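We use cookies to remember your settings. Accept / Manage choices
Get the Trastside newsletter in your inbox once a month. Sign up

May
By Hanne Eskildsen

Nanska progress report to the Baldursdóttir Fund

Hello again! Longer one this time, there's a fair bit to tell you.

Where we are

When I last wrote, Nanska was a pile of sketches and a promise: an arm on a bench at our shared workshop in Trastside that picks up the little stray bits left after game night and repair night (dominoes, nuts, odd plastic ends) and puts them in a divided tray. The bench is still half built, but the simulated version is up and running, and I've spent most of my evenings in it. The model has a green tabletop with the arm bolted down on its base, a gripper pointing down, and a long tray split into compartments.

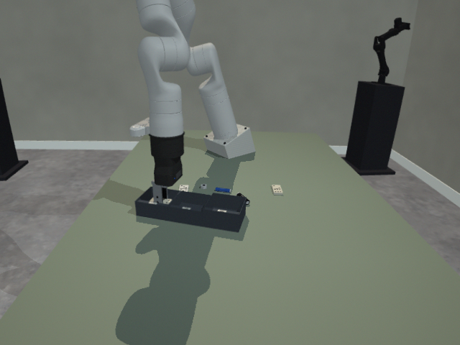 I spent far too long on the tray. My first version had walls so high that the fingers clipped them on nearly every drop, so I lowered them and made the gripper come in straighter. I also changed the order it works in: dominoes first, small stuff after. A tile is flat and easy to squeeze by its long sides, and once it's out of the way there's less to bump into when the arm goes after the nut. The nut is still my nemesis. It's tiny, it rolls if you catch the rim, and I've learned more about friction settings than I ever wanted to know.

I've now logged 1113 pick attempts, with the pieces laid out differently between runs. In the latest batch, 58 attempts ended with the piece dropped or never gripped, and most of those were the nut (of course).

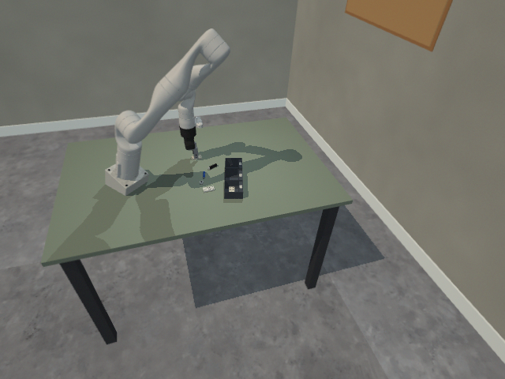

The other thing eating my time has been the elbow. The arm likes to fold itself up high and reach back down, and on the real bench that elbow would be awfully close to our lamp rail. I tried capping how far it can rise, which cost us reach at the far end of the tray, so I've put the cap back up and will move the rail instead. Two people at the shop have offered to help with that, and one of them even owns the right ladder!

Oh, and shadows. The camera software was reading the arm's own shadow as a dark part lying on the table. I turned the lighting every which way for a week and it's much less jumpy now.

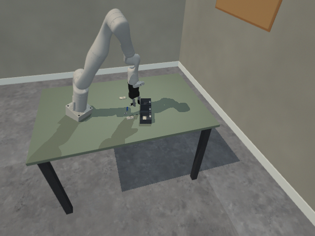
Money

We've spent almost 10 percent less than planned so far, mainly on account of the secondhand steel for the bench legs. The Imden controller board is ordered and paid for. I'd like to move what's left on the bench line over to spare gripper fingers, if that's okay with you. I expect to break a few.

Next up

Finish the bench top, move the lamp rail, mount the base plate and try the domino picks for real, slowly, with my hand on the stop button. The nut can wait until the fall. I'll send receipts separately, and you're welcome to drop by any evening after 7.

Hanne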